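Robots on the night shift at Stetmont, and what the day crew makes of them

2020-12-29

I've been hearing about the new machines at Stetmont for months now, mostly from people who either love them or roll their eyes when they come up, so when Linnea Engebretsen offered to walk me through her department I said yes before she'd finished the sentence. Stetmont cleans and looks after office buildings and hotels, if you don't know it, and Linnea runs the crews that do the upper floors. She's been doing that for 18 years. She started with a bucket and a cart, and she still talks like somebody who misses the cart a little.

The short version of the news: since September the company has been using robots for part of the work on the hotel side, and last week it confirmed that the trial is going to be made permanent. There are 8 machines in all. They're leased from a firm called Vutska, and the software that hands out the jobs comes from Magnusson, which the crews have been using on their phones for a while anyway. Everybody on the floor calls the whole setup "the Sano," after the name on the login screen, and I gave up trying to work out which part of it is really called that.

So what do they do? The floor scrubbers are the easy ones to explain. They go up and down the long corridors between midnight and five, they call the elevator themselves, and they park when they're done. The other kind is slower and a lot more interesting to watch. These go into the rooms after checkout and do what Linnea calls the looking — curtains, latches, window handles, sills, all the spots where a tired person at the end of a shift gives a quick glance and moves on. If something's loose or left open, it goes on a list, and the list is waiting when the day crew comes in.

That list is what has changed people's jobs the most, way more than the scrubbing. It used to be that you took your floor, started at one end and worked your way to the other. You knew your rooms. Now you come in, check your phone, and you might be sent to three rooms on one floor and then two more somewhere else entirely, depending on what got flagged overnight. Some of the crew really like this! One woman told me she walks less and finishes closer to on time than she has in years. Others feel like they've lost their own floor, and I get that too. If you've kept the same rooms nice for a decade, it's a strange thing to be handed a slip of somebody else's.

Jozef Meijer is in the second group, or he was. He does repairs, which means hinges, handles, blinds, anything with a screw in it. When the lists first started he was getting 100 items a morning and most of them were nothing. A curtain drawn to one side isn't a fault. A latch with a shadow across it isn't broken. He went up and down the stairs for weeks looking at perfectly good windows (his words were a bit stronger than that) and he kept a notebook of every wasted trip, with the room and the time.

Linnea took the notebook to the Vutska people. To their credit they sat down with him, went through it page by page, and changed what counts as a problem. Now there's a step where Jozef or one of the other two repair folks goes over the overnight material on a screen before anything gets sent out. It takes him the first part of the morning, coffee in hand, and he can clear most of it without leaving his chair. He told me he didn't expect to like that and he kind of does. His knees certainly do.

He's also getting paid for it, and that took some pushing. For the first few weeks the checking was treated as something he'd just fit in around his real work. The crew raised it, Linnea backed them up, and the company has agreed to a one-time payment of $2000 for each person who trained on the review step, plus a new line in the job description. It isn't a fortune, but I talked to people at two other firms who got a robot and a pat on the shoulder, so I'd call it a decent result.

I asked him what the hardest part is for the machines, and he said windows, right away. 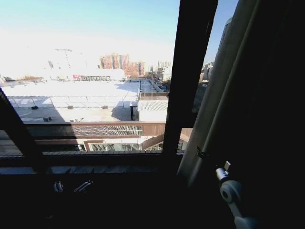

Glare, mostly. On the high floors you get bright sun outside and a dark room inside, and for a long time anything down in the shade along a sill got skipped or guessed at. He still goes up in person for those. A handle, he says, you have to put your hand on, because one that looks fine can be a quarter turn from coming off. The plan for next year is to run the room checks earlier in the morning on the bright side of the building, and to let the repair crew set that schedule themselves.

As for jobs, which I know is what most of you want to hear about: no one has been let go. Linnea was clear on that, and the crew told me the same when she was out of the room. But two people who left in the fall haven't been replaced — the night corridor work they did is now all scrubbers — and I couldn't get anyone to promise those spots will come back. The company says it will look at staffing again once the permanent lease is signed. I've asked to come back when that happens, and Linnea says the door's open. Jozef says to bring better shoes.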